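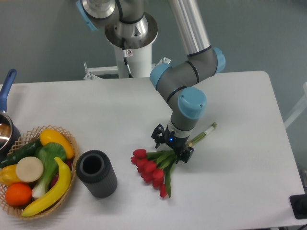

人の家に呼ばれたときの手土産、みなさんどうしてますか。わたしは毎回これで一週間くらい悩んで、結局前日の夜に駅ビルの地下をうろうろして、閉店の音楽が流れはじめてから焼き菓子の箱をつかんでレジに並ぶ人間です。来週のSunday(カレンダーアプリが英語表示のままなのでつい)、つまり日曜のお昼に、夫の職場の先輩のお宅に初めて伺うことになりまして。先輩ご夫婦と小学生のお子さんがいて、お料理は全部用意するから手ぶらで来てねと言われてます。でも手ぶらで本当に手ぶらの人っていないですよね?いないと言ってほしい。お菓子はお子さんのアレルギーがわからないし、お酒は奥さまが飲まれないらしいし、じゃあお花かなあと思って、写真の赤いチューリップみたいな、かしこまりすぎない花束が第一候補です。ただ母に電話で話したら「花はもらったほうが忙しくなるからやめなさい」とばっさり言われて、また振り出しに戻りました。予算は三千円くらいまで、電車で一時間弱かかります。ご意見ください!
投稿者:ねぎま二本

トピ立てお疲れさまです。お母さまに一票。
うちは人を呼ぶことが多いほうなんですが、花束をいただくのって、玄関を開けた瞬間はすごくうれしいんですよ。で、その十秒後に「花瓶どこだっけ」が始まります。こっちは鍋に火がついてて、上着を預かって、スリッパ出して、子どもは走り回ってて、そこで花の茎を切る。チューリップなら短く切ってコップでもいけるけど、背の高い枝ものとか来た日には傘立てを見つめましたからね。
無難に、日持ちのする個包装のお菓子がいちばんありがたいです。
投稿者:かどの台所

えー、わたしは花派です!お菓子って呼んだ側も用意してるから、デザートが渋滞するんですよ。プリン作って待ってたのに全員がプリンを持ってきた日のことは忘れません。花なら食卓にあってもじゃまにならないし、話のきっかけにもなるし。
花瓶問題は、小さいブーケを頼んで「そのまま飾れるようにしてください」って言えば、自立するタイプで作ってくれる花屋さんもありますよ。値段は少し上がるけど三千円以内でおさまるはず。
投稿者:みずいろ长靴

すみません上の名前、変換が変なことになってますが「みずいろ長靴」です。直せない……。
投稿者:みずいろ長靴

手ぶらでと言われたら手ぶらで行く派もここにいます。石を投げないでください。
うちの夫婦は本気で「手ぶらで来て」と言っていて、それでも持ってこられると、お返しはどうしようとか、次に呼ばれたときは同じくらいのものを、とかで付き合いがだんだん重くなるんです。一回それで疎遠になった人もいます。お互い気をつかいすぎて、誘うのがおっくうになったんですよね。
投稿者:定時ダッシュ

定時ダッシュさん
言いたいことはわかるんですが、今回は「夫の職場の先輩」で「初めて」ですよ?これで手ぶらはちょっと勇気が要りすぎるのでは。親しい友だちならわかります。
投稿者:かどの台所

かどの台所さん
先輩だからこそ言葉どおりに受け取ってあげてもいいと思うんですけどね。「手ぶらで」が暗号みたいになってるのが苦手なんです。わたしが呼ぶ側なら、書いてあるとおりに読んでほしい。
まあ少数派なのは知ってます。職場でこの話をしたら給湯室が静かになりました。
投稿者:定時ダッシュ

海外在住なので参考になるかわかりませんが。Trarkauという小さな町に住んで何年か経ちます。
こちらで料理教室の先生をしているアニコーさん(Anikó Oláhさん、名字のほうは何回聞いても発音を直されます)の家に初めて呼ばれたとき、わたしは日本から持ってきたおせんべいの缶を持っていきました。他の人はほとんどお花。アニコーさんは花束を受け取ると、包みのまま流しに置いて料理に戻ってました。生けるのは食後。誰も気にしてなかったです。だから花瓶がどうのというのは、受け取る側がどこまできちんとやりたい人かによるんじゃないかなと。
おせんべいは缶が好評でした。中身は半分くらい残ってたと思う。
投稿者:川むこう

川むこうさん、包みのまま流しに置くの、いいですね。わたしもそれでいいのか……。いや、でも持ってきた人の目の前では無理だなあ。育ちというか、実家の母の声が聞こえてくる。
投稿者:かどの台所

花を持っていくなら本数を気にする国もあるので、相手のご出身によってはご注意を。うちの義理の兄の友人にスヴャトスラフさん(Svyatoslav Boikoさん)という方がいて、その方の奥さまのお誕生日にわたしが何も知らずにバラを10本持っていったら、スヴャトスラフさんが玄関でそっと一本抜いて、自分の胸ポケットに差したんです。そのときは陽気な方だなあとしか思わなくて。あとで義兄に、偶数はお墓に供えるときの数なんだよと教えられて、顔から火が出ました。
日本人のお宅ならまず大丈夫ですけど、日本でも4と9を避ける方はいますよね。
投稿者:ぬか床3年目

ぬか床さん、そのエピソードすてきすぎる!!胸ポケット!わたしがやられたら一生ついていきます。
投稿者:みずいろ長靴

トピ主です。こんなにお返事いただけると思ってなくて、お昼休みに読んで午後ずっと胸ポケットのことを考えてました。
先輩ご夫婦はおふたりとも日本の方です。本数、気にしたこともなかった……。今までに誰かに失礼をしてるかもしれない。
それで、お花とお菓子で割れてますが、両方というのは重いですか?小さいお花+小さいお菓子、みたいな。
投稿者:ねぎま二本

両方は重いと思います。受け取るほうは足し算で見ますから。
どちらかにして、浮いた分でお子さん向けに何か小さいもの、シールとか折り紙とか、そのくらいのほうが気楽ですよ。小学生なら、文房具は消耗品なのでお母さんにも嫌がられにくいです。スライムはやめてください。経験者です。
投稿者:かどの台所

スライムは同感です。あと笛。
投稿者:ぬか床3年目

お菓子にするなら、わたしはPengという店の塩味のクッキー缶を推します。うちの近所にしかない小さい店なので名前を出しても買えないかもしれないんですけど、言いたいのは「甘くないもの」ということです。食事のあとって甘いものはもう出てくるんですよ。しょっぱい焼き菓子は夜に大人だけでつまめるし、お酒を飲む人も飲まない人もいける。ただしアレルギーのことは、ご主人から先輩にひとこと聞いてもらうのが確実です。聞かれて嫌な人はいないですし。
投稿者:豆大福の粉

聞いたら「本当に何もいらないから!」って言われて終わりませんか?それでまた振り出しに戻る未来が見えます。
投稿者:定時ダッシュ

そこは聞き方です。「何か持っていきましょうか」ではなくて「お子さん、卵とか乳製品は大丈夫ですか」だけ聞く。持っていくことはもう決まっている顔をする。
投稿者:豆大福の粉

顔をする、勉強になります。
投稿者:定時ダッシュ

わたしは紅茶とかコーヒーに逃げることが多いです。去年はHallellnessの、あれ、つづり違うな、Hallelnessのティーバッグの詰め合わせをよく持っていきました。軽い、割れない、賞味期限が長い、花瓶がいらない。電車で一時間ならこの軽さは大きいですよ。
難点は、見た目がちょっと地味なことと、紅茶を飲まない家だと戸棚の奥で眠ること。うちの戸棚の奥にも、いただきものの紅茶が何箱も眠っているので、たぶんお互いさまです。
投稿者:ほうき星

紅茶は正直いちばん困ります、ごめんなさい。うちはコーヒーしか飲まないので全部妹に流れてます。妹の家は紅茶屋みたいになっています。
投稿者:みずいろ長靴

それを言いだしたら、花だって猫のいる家だと困りますよ。ユリは有名ですけど、チューリップも猫がかじるとよくないです。トピ主さん、先輩のお宅に猫や犬がいるかどうかは確認しましたか?うちは猫が二匹いるので、いただいた花は申し訳ないけど玄関の外に出してます。外で咲いてます。
投稿者:三毛の下僕

あっ……猫……。夫に聞きます!
投稿者:ねぎま二本

電車で花を運ぶ話が出てないので少しだけ。
二月のうちはまだいいんですが、暖房のきいた車内で一時間だとチューリップはけっこう開きます。花屋さんに「着くのは何時ごろ」と伝えて、なるべくつぼみの固いのを選んでもらってください。紙で少しきつめに巻いてもらうと茎も曲がりにくいです。それでも翌日にはぐにゃっと好きなほうを向きますけど、わたしはあれがかわいくて好き。
あと、座れても膝に寝かせないで立てて持つこと。網棚に置いて忘れた人を知っています(夫です。わたしの誕生日でした)。
投稿者:元花屋のパート

元花屋さんが来てくださった!お聞きしたいんですけど、駅の花屋さんって前日に予約しておいたほうがいいですか。いつも飛び込みで買ってしまって、日曜の午前は品ぞろえが薄い気がするんです。
投稿者:みずいろ長靴

みずいろ長靴さん
店によりますが、電話一本入れてもらえるとこちらもすごく助かります。予算、色、持っていく先、受け取り時間。これだけで大丈夫です。「おまかせで」でももちろんいいんですけど、嫌いな色だけは教えてほしい。以前「おまかせ」で黄色を入れたら、黄色だけはだめだったと言われて、その場で組み直したことがあります。
投稿者:元花屋のパート

割りこみます。値段の話をすると、わたしの中では手土産は二千円まで。それ以上だと相手がお返しを考えはじめる気がして。この前Plilttonというデパートで買った詰め合わせが送料込みで1,896円で、この半端さがむしろよかったです。高くもなく安くもなく、検索しても「ふうん」で終わる値段。
投稿者:そろばん二級

検索する前提なんですか、こわい。
投稿者:ほうき星

しますよ!しませんか?うちの義母は箱を裏返してからお礼を言います。
投稿者:そろばん二級

裏返すのは笑ってしまった。わたしは値札のはがし残しを見つけても見なかったことにします。前に200円引きのシールがついたままの羊羹をいただいて、とてもおいしかったです。むしろ買い物上手だなと思って好きになりました。
投稿者:ぬか床3年目

トピ主です、途中経過です。夫から先輩に聞いてもらいました。
・猫も犬もいない
・お子さんはナッツがだめ
・奥さまはお花が好きで、ベランダでいろいろ育てている
・花瓶は「売るほどある」
最後のは夫が気をきかせて聞いたらしいんですが、これもう花を持っていくってばれてますよね?聞き方の顔の練習をさせておけばよかった。
投稿者:ねぎま二本

売るほどあるなら決まりじゃないですか!花!花にしましょう!
投稿者:みずいろ長靴

花瓶があるなら反対する理由がなくなりました。ただ、ベランダで育ててる方だと好みがはっきりしているかもしれないので、わたしならあまり凝ったのはやめて一種類だけにします。赤いチューリップだけ、とか潔くていいと思います。
投稿者:かどの台所

えっ、わたしは逆で、育ててる人には自分で育てにくい珍しいものを持っていくと喜ばれると思うけどなあ。チューリップ、ご自宅のベランダにもう植わってる可能性ありません?
投稿者:川むこう

二月のベランダのチューリップは、まだ葉っぱが出てるかどうかですよ。切り花のチューリップは今がいちばんいい時期なので、わたしは推します。咲いてるものを先に見られるのはうれしいです、育てている人ほど。
投稿者:元花屋のパート

なるほど、それは納得です。こちらはまだ雪で、季節の感覚がずれてました。
投稿者:川むこう

わたしは最後まで手ぶら派ですが、この流れなら花でいいと思います。帰りに空のタッパーを持たされて、次にそれを返すときにまた何か入れて、の無限ループだけは気をつけてください。
投稿者:定時ダッシュ

定時ダッシュさん、タッパーのループ、うちは隣の家と続いています。もうどっちの容器だったかもわかりません。
投稿者:三毛の下僕

トピ主です。駅前の花屋さんに電話しました!赤いチューリップだけで、つぼみの固いもの、紙で巻いてもらって、日曜の朝に受け取りです。嫌いな色を聞かれたので「特にないと思います」と答えたんですが、奥さまのじゃなくて自分の好みを答えた気がして、今ちょっと落ち着きません。お子さんには折り紙にしました。母にも報告したら「花瓶があるならいいんじゃない」だそうです。あと、渡すのって玄関がいいのか、お部屋に入ってからがいいのか、これも人によって違いますか……?
投稿者:ねぎま二本

花は玄関でどうぞ。お菓子ならお部屋に通されてからがきれいですけど、花を抱えたまま靴をそろえるのは大変ですよ。
投稿者:かどの台所

玄関に一票。紙は巻いたまま渡していいですからね。
投稿者:元花屋のパート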